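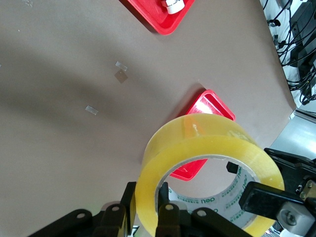
Cuesta, March
by Lerato Matlala

Packing tape appreciation thread! I've been sending out parcels from one table for a while now and I have Opinions, so settle in.

The big deli roll is my current favorite. Clear with a yellowish tint, white cardboard core with the green logo printed all the way round the inside. It's a chunky thing and I love it. A fat roll means I'm not hunting for a new one halfway through a box.

22 shares · 6 comments

Red tray = tape, scissors, marker, labels. If it isn't in someone's hand it goes back in the red tray. I used to lose the marker three times an evening (always under the bubble wrap, always) and a bright color on a brown table fixed that overnight.

Finding the end of the tape. You all have your tricks and I've tried most of them! Folding the corner under is still the best one. Make the fold big – a thumb's width – and don't feel bad about the bit you waste. A paper clip under the end works too, until somebody borrows the paper clip.

14 shares · 9 comments

Someone asked how I tape a box. Bottom seam first, one long strip, and let it run down both sides by a hand's length. Then a second strip right beside it, overlapping a little. Then across the two short edges so it makes an H. Rub it down hard with your palm, especially at the corners. I do the same on top.

Heavy stuff (books, jars, my cousin Rika's ceramic frogs) gets a third strip on the bottom going the other way. The frogs went 1147 miles and arrived with all their toes!!

Clear tape over the address label: yes, but smooth it from the middle out so you don't get bubbles, and keep it off the barcode if you can. Shiny tape on a barcode can give the scanner trouble and then your parcel goes on a little holiday.

31 shares · 12 comments

March total so far is 55 parcels, and 35 of those were the Grekby seed swap boxes. Those are such a joy to pack. Small box, paper envelopes, crumpled newspaper, done. I could do them all night with the radio on.

To the person who asked about paper tape – I like it! It tears nicely and goes in the recycling with the box. I just find it lifts when the hallway gets cold, so the clear stuff still does the big boxes for me.

Next up is tissue paper. I have a whole drawer of it and I can't wait to show you the green.

18 shares · 7 comments

© Lerato Matlala · Contact · Back to top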